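Home | Data | Docs | Changelog | Contact

# Curilia Desktop Failure Log

Curilia is a table of repair records for office desktop computers and small workstations. It was compiled at the Seklow refurbishing shop from paper job sheets and typed up by Tincuța Avram. The current release has 2,720 rows, one per completed repair.

## Files

- `repairs.csv`: one row per repair, UTF-8, comma separated
- `models.csv`: lookup table with 191 case and board combinations
- `codes.txt`: fault codes and their meanings

`repairs.csv` joins to `models.csv` on `model_key`. Keys are not stable between releases. Do not store them elsewhere.

## Fields

`job_id` is an integer with gaps. Gaps are canceled jobs and were not reused.

`fault_code` is the fault found on the bench. The customer's complaint is in `reported`, as free text, with the original spelling.

`parts_out` and `parts_in` hold part classes separated by semicolons. An empty `parts_in` with a filled `parts_out` means the machine was scrapped for spares.

`minutes` is bench time. It excludes soak testing and waiting for parts. Values were rounded up to the next five.

## Fault codes

There are 38 codes in use. The first letter gives the group:

- P: power supply and cabling
- M: memory and memory slots
- S: processor and socket. Includes bent contacts, damaged retention hardware, dried thermal compound and wrong processor for the board. S codes apply to the area inside the retention bracket and to the bracket itself.

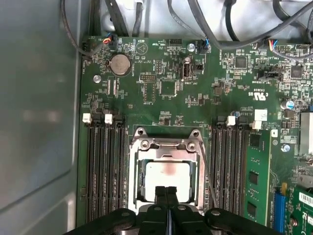

- D: storage drives and their connectors
- F: fans, heat sinks and airflow
- B: board faults not covered by another group
- X: no fault found

Only the main fault is coded. If a failed fan led to a failed board, the row has a B code and the fan appears in `parts_out`.

## Collection

Job sheets were filled in by the technician at the end of each repair. Sheets from the Lanen branch use an older form with no field for bench time, so `minutes` is blank for those rows. Do not read blanks as zero.

Entries were typed once and checked against the sheet by a second reader. Where the two readings differed, the sheet was pulled and the row corrected. Illegible values are coded `NA`.

Processor swaps are logged as a separate part class, `cpu`, even when the same processor went back into the same socket. In that case `cpu` appears in both part columns and `reseat` is set to 1.

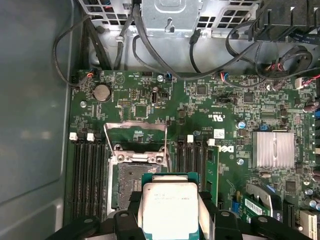
## Known problems

- Code B4 was split in version 2. Older rows were not recoded.
- Laptop repairs were removed, but a few all-in-one machines remain.
- Intermittent memory faults are probably undercounted. Many were closed as X.
- Machines bought in bulk from one office tend to fail in the same way. Group by `lot` before estimating failure rates.

## Loading

Read `model_key` and `fault_code` as strings. Some spreadsheet programs drop leading zeros from the keys and the join then fails without a warning.

## Terms

Free for research and teaching. Customer names and serial numbers were removed before release. Requests to match rows to individual machines will be declined.

Related items

- Grecu power supply test sheets
- Lanen branch form, scanned blank
- Curilia code list, version 1

Contact: Tincuța Avram, Seklow | © Seklow | Back to top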